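Home Organization and Small Spaces
Handout 4: The Mixed Basket
Instructor: Maysoun Salameh

Read before October's second meeting. Bring a basket, bin or drawer from your own house, exactly as it is. Please don't tidy it first — I can tell.

Everybody's favorite storage advice is "get a basket." I have my doubts.
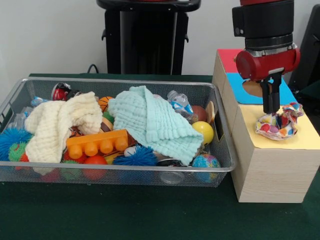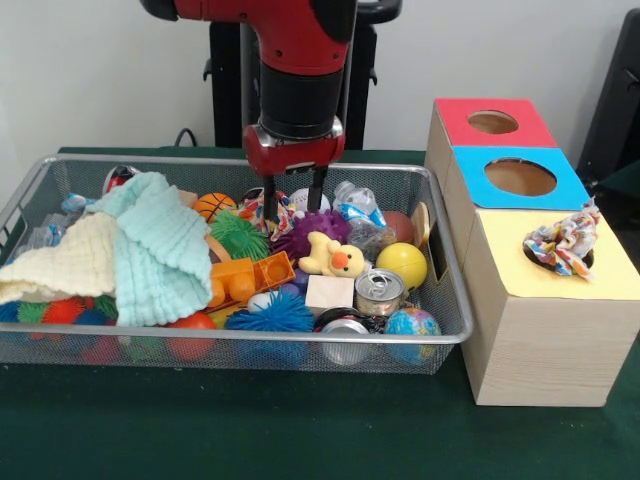
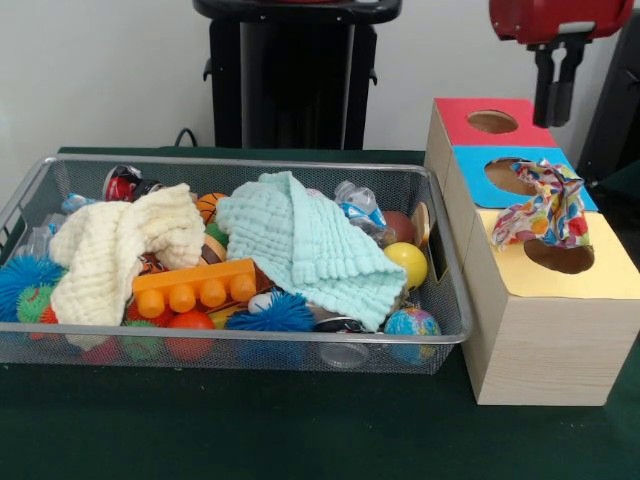 Wire mesh basket, toys and cloths, green tabletop

The case for the mixed basket is speed. You pick things up and they go in. The Dimdale method, which some of you have read, claims that a single open container cuts evening cleanup to 12 minutes. I have looked for where that figure comes from and found nothing. It also stops the clock when the floor is clear, so the next morning's search for the one ball a child wants is left out.

Problems to look for in your own basket:

Cloth on top of toys. Muslin takes up a great deal of room when it is bunched, and it hides whatever is under it. Fold it and keep it elsewhere.

Empties. A drink can or a plastic bottle goes in once and then lives there. Is it a toy, or is it recycling? Decide.

Balls. They roll, so people pen them in with everything else. Smooth balls, spiky balls and a toy football don't need separate homes, but they do need one that isn't shared with the towels.

Pieces of a set. One building brick away from the other bricks is clutter, however nice it looks.

On see-through sides: wire mesh is sold on the promise that you can find things at a glance. Try it. You will see the outer layer and very little of the middle.

Adeel Abbasi argued last term that children like digging and that sorting is for adults. Fair point, and I haven't got a good answer to it. His own test covered 23 items and one child.

For next time
1. Empty your container onto a table and make piles. No labels yet.
2. Write down what you had forgotten was in there.
3. Put back only one pile. Live with it until we meet.

Hina Rizvi has the spare bins if you need one. Don't buy any.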